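The Rule Book at Sturer

Rule 5: Clear the path before you close the grip.

I loved Rule 5 best! The arm held its fingers over the table, the blue cable arched above the pins, and I whispered the rule like a prayer.
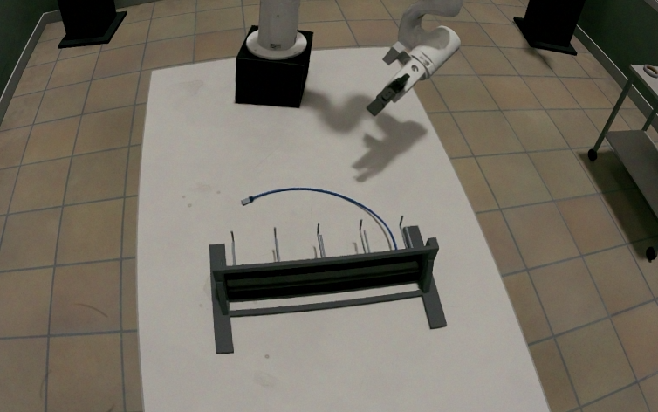
Rule 8: Keep the stop button in plain sight.

Joster wrote 328 rules for its cells. Sosell cut them to eight, and every one was a gem.

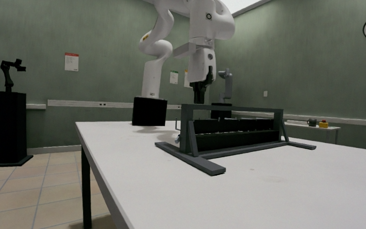 I had read them all by September – twice on the night bus – and I still wanted more. So I opened my notebook and wrote Rule 9: Say good morning to the arm. By lunch, the whole shift was doing it.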